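Part 4: Adding memory and getting the Amby server back on its feet

So you've got Amby installed on an old desktop, your music and home movies are on it, and now it's crawling. Mine did the same thing. The Isano desktop I use came with the least memory they could get away with, and once Amby starts building its picture index it eats the lot. This part of the guide covers putting in more memory, checking it took, and changing the two settings that matter afterward. Set aside an evening and don't start it right before people come over for a movie.

Last updated 7 Apr 2021. If you printed an older copy, toss it – the settings page moved in the April release.

Before you start

You'll need a Phillips screwdriver, a small dish for the screws, decent light, and the new memory. Check what kind your board takes before you buy. I bought the wrong kind the first time and the Boyer shop charged me a restocking fee, which I'm still sore about.

CAUTION: Shut down and pull the power cord out of the wall. The little switch on the back isn't enough for me, and it shouldn't be for you. Then hold the power button in for a few seconds.

Opening up and adding memory

1. In Amby, go to Tools, then Backup, and save a copy of your library list to a USB stick. It's a small file (mine had 1316 entries and saved in no time). Put the stick somewhere that isn't the desk you're about to cover in screws.

2. Unplug everything. Take a phone picture of the back first if you're like me and can never remember which network port you used.

3. Lay the tower on its side on something flat and steady, so the board faces up at you. Take the side panel off. On most towers it's a couple of screws at the back and then the panel slides.

4. Touch bare metal on the case, and keep doing it every so often. Then find the memory slots. They're the long, narrow ones with a latch at the end, and they're usually close to the processor socket. On this board they're black with white latch ends.
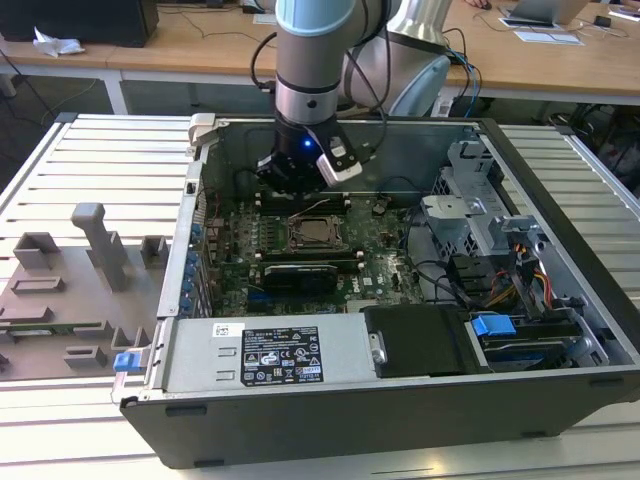 5. Push the latches open, gently. If one feels stiff, use your thumb and go slow. Please don't pry at it with the screwdriver.

6. Line up the notch in the memory stick with the bump in the slot. It only goes in one way around. Press down evenly on both ends until the latches come up by themselves. It takes more push than you'd think, and the board may flex a hair.

While you're in there, have a look at the dust. I use a soft paintbrush and keep it well away from the processor socket, especially if there's no cooler fitted over it.

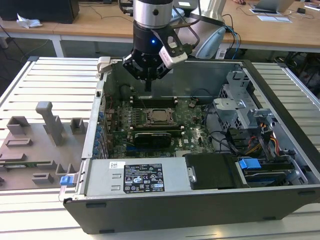
Open tower on its side, with the processor socket near the middle of the board.

7. Check that you haven't knocked any cables loose, count your screws back out of the dish, and put the panel on. Stand the tower up and plug everything in again.

Note: If you get beeps and a black screen, it's nearly always a stick that isn't all the way in. Power off, cord out, and press it down again. I had to do mine twice.

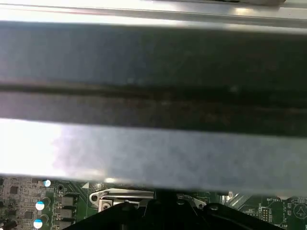
Close in over the green motherboard, with bright metal across the view.

Changing the Amby settings

8. Start Amby and wait for the green "Ready" line at the bottom. The first start after a memory change is slow, so go make some coffee.

9. Open Tools, then Server, then Memory. Change Index Cache from Auto to Fixed and type in 1786. I tried a bunch of values and this one kept my machine happy, but yours may want less if you run other stuff on it.

10. On the same page, set Rescan Wait to 61 minutes. Going on the hour makes it bump into the Skellier backup job, if you set that up in Part 3, and then both of them drag.

11. Click Save, then Restart Server. Closing the window doesn't restart it!

12. Play something from another room. Skip around in it a bit. If it still stutters, open the log and look for "cache full" – if you see that line, go back to step 9 and check that the number saved.

If your library list comes up empty, don't panic and don't rescan. Go to Tools, Backup, Restore, and pick the file from your USB stick. Your movies and music are still on the drive.

Next: Part 5, Sharing your library with the TV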